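3.2 Containers and garments

The household storage study examined how clothing is put away between seasons when closet space is limited. Participants in the Amura housing project received the same starter set of containers and stored garments of their own choice. The inventory took place in August, when heavier clothing was out of daily use, and covered 256 stored items in 13 households. Open baskets and closed boxes were treated as separate classes, as they differ in airflow, in access and in how much of the contents a person can check without unpacking. The two classes appear side by side in Figure 3, with a perforated white plastic basket on the left and a closed cardboard box on the right. 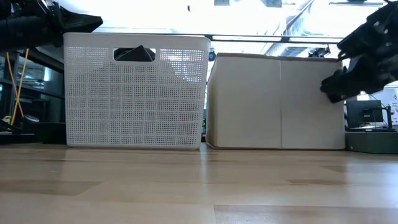
Why were open baskets and closed boxes not combined into one class? Residents used them for different purposes: baskets held clothing that might be needed again within the season, while boxes held clothing set aside until the next one.

Garment type was recorded next. Heavy woven items proved the hardest to classify, as they keep a thick fold at the sleeve and seldom lie flat when placed on a table. Coders therefore noted the state of each item before storage as folded, rolled or bunched – a garment with both folded and rolled parts was entered under the part that took up more surface. Seven items could not be assigned and were left out of the fold analysis. Cuffs, seams and topstitching were used as reference points for judging which part of a garment was visible, as on the dark gray twill garment shown in the second panel of Figure 3.

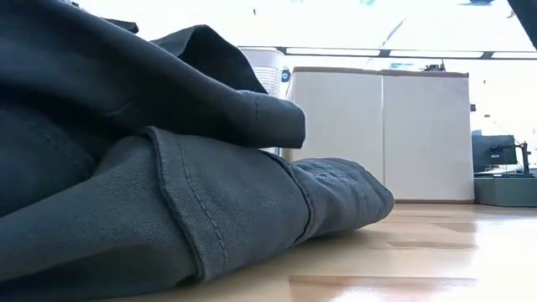

3.3 Coding procedure

Two coders worked independently with the Cliteo coding sheet. Differences were settled by discussion, and the agreed code was entered in the final table.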